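Students in the Godcombe robotics club learn power strips first

17th May
By Cecilia Baidoo

The robotics club at Godcombe spent the spring semester on one object, a white power strip. Students work a hand-held gripper around it on a table, and the recordings go into their final project.
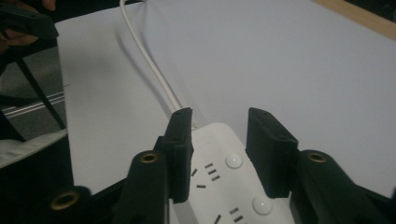
2 min read

"We started with cups, and cups were too easy," said Stefaniia Tkachuk, who runs the club. "A strip is long, it has a cord on one end, and you have to decide where to take hold of it."

The club has 682 recordings so far and wants 820 before the summer break. Lev Kostiuk, a junior, has done more of them than anyone else. He said his first ones in October were mostly thrown out.

"I went in too fast," Kostiuk said. "Now I line up with both fingers open and wait a second before I close."

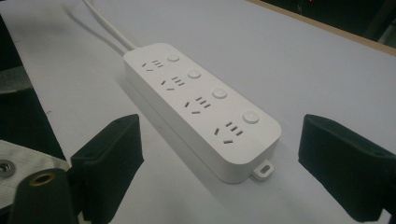

Student Projects

Each turn at the table lasts 20 minutes, and then students trade places. Tkachuk said grip strength matters less than angle. "If you come in crooked, one finger touches early and the strip turns on you," she said. Kostiuk would like to try a softer pad next year.

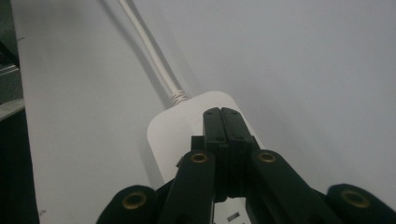 Yevdokiia Onyshchenko said she would have picked two objects and split the club in half, and that she still expects the project to be finished on time. Tkachuk plans to keep the power strip for next year's beginners.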